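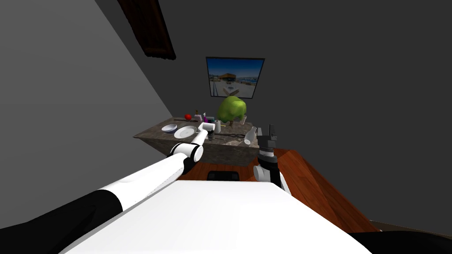 Laltum Shared Workshop, Home Robotics Group

3.2 Simulated counter task

Before the two-armed build was allowed to run in the workshop kitchen, each control program was tested in simulation. Figure 2 gives the view from the robot's own body at the counter, with the left gripper beside the plate and the right gripper next to the bottle lying near the front corner.

The counter was modelled as a thick slab with a mottled stone surface. Household goods were placed on it in mixed positions, some upright and some flat, so that the planner had to choose between a grasp from above and one from the side. The plant at the back right is the tallest item and was kept in every layout as a fixed obstacle for the right arm.

A total of 73 layouts were prepared by Thygesen and Hafstein. Of these, 13 were set aside for tuning the grip force and were left out of the results. Each remaining layout was run with a time limit of 30 seconds per item, after which the arm was returned to its rest position.

Joint limits were copied from the Onero controller fitted to the workshop machine. Friction values for the plate and the bottle were set by hand in July and were not changed afterwards. Contact between the two arms was counted as a failure, even where the item was placed correctly.

Figure 2. Simulated counter layout with both arms extended.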